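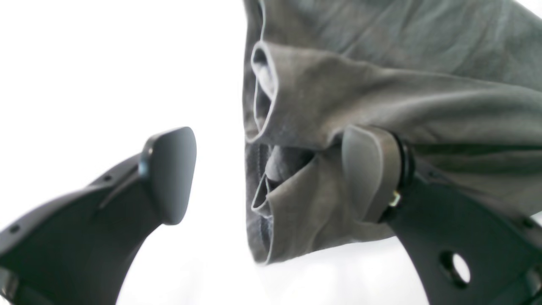 3 min read

Lukwood Manipulation Board > Teleop and kinesthetic teaching > Cloth

Garment demos: leader arm or hand guiding for the grasp phase?

dkoerner
Posted July 5, 2025

Frame from the wrist view on our current garment task. The task is pick up a gray garment, shake once, lay flat, fold in thirds. Two-finger gripper with rounded pads. In this frame the right pad is on the cloth at the lower fold and the left pad is still clear of it.

We have 1,110 demos, all recorded with a leader arm. The operator watches the wrist feed and one fixed overhead view. The trained policy does the folding well enough. It fails at the first grasp. It stops with the fingers straddling an edge, closes a little, opens again, and repeats until timeout.

My theory is that the operators hesitate at exactly this point and the policy has learned the hesitation. I want to redo the grasp phase by hand guiding, with the arm in gravity compensation and a person moving the wrist directly. Has anyone compared the two on cloth?

pellworm
Yes, on towels. Hand guiding gave shorter approaches and cleaner contact. The problem was arms and sleeves in the camera views. The policy trained on those views expected a forearm at the left side and did poorly without one. We ended up replaying the joint trajectories with nobody near the arm and recording video on the replay. Towels don't land the same way twice, so a good part of the replays missed and had to be thrown out.

huanca_user3
Replay on cloth is a waste of time. A rigid part goes back in a fixture. A garment does not. I would stay with the leader arm and fix the operator side first. What is your latency from leader to follower, and what is the video delay? People tune the first and forget the second.

dkoerner
Leader to follower is fine. Video delay is around 70 ms on the wrist camera. Overhead is worse but I don't have a measurement.

huanca_user3
Measure it. If the two views disagree the operator waits for them to agree, and that is your pause.

mossbank
I don't agree that it's only delay. Look at the background in the frame. It is blown out to plain white. There is no table texture, so the operator has no depth cue under the hem. I would pause there too. Lock the exposure on the cloth and put a patterned mat down before changing the teaching method.

Also, one pad making contact well before the other is worth checking in your logs. The side that touches first will push the fabric if the wrist isn't centered on the fold.

dkoerner
Exposure is on auto. I'll lock it. A mat means the old demos no longer match, so I'm less keen on that.

kayala
Katherine Ayala here, I maintain the recording tools for the Prokley leader arms. Two things to try before re-recording anything.

Trim the pauses. Find segments where joint speed and gripper speed are both under a threshold for more than 4 frames and drop them. Keep the segments right after the fingers close, where the cloth is settling. Those pauses carry information.

Then have your operators do corrections only. Run the policy, let it get stuck at the edge, take over with the leader arm from the stuck pose, finish the grasp, hand back. Label the takeover point. In our March runs, 3 sessions of that did more for grasping than another full set of clean demos.

pellworm
Matching the leader to the follower pose at takeover is the hard part. Ours jumped every time.

kayala
Ramp it. Hold the follower still until the leader is within tolerance on every joint, then blend. Don't let the operator override the hold.

huanca_user3
Agree on corrections. Still disagree on dropping pauses by threshold. Slow approach near an edge is not the same as stopping, and a speed threshold will cut both.

dkoerner
Will set the threshold low and look at what it removes before training on it. Order will be exposure lock, overhead delay, trim, corrections. Hand guiding goes to the end of the list.

Comments

rtb_44: Same straddle and reopen behavior on a Zukotel gripper with pillowcases. Gripper command was recorded as measured position instead of commanded position. Check which one you log.

mossbank: Good point. Measured width stops at the cloth thickness, so the policy never learns to squeeze.

fennimore: Is the trim script posted anywhere?

Related threads
Gravity compensation drift after a tool change
Wrist camera exposure for dark and light fabrics
Labeling takeover points in mixed policy and operator runs
Leader arm friction and operator fatigue
Commanded vs. measured gripper width in demo logs

Contact the moderators | © 2025 Lukwood Manipulation Board | Back to top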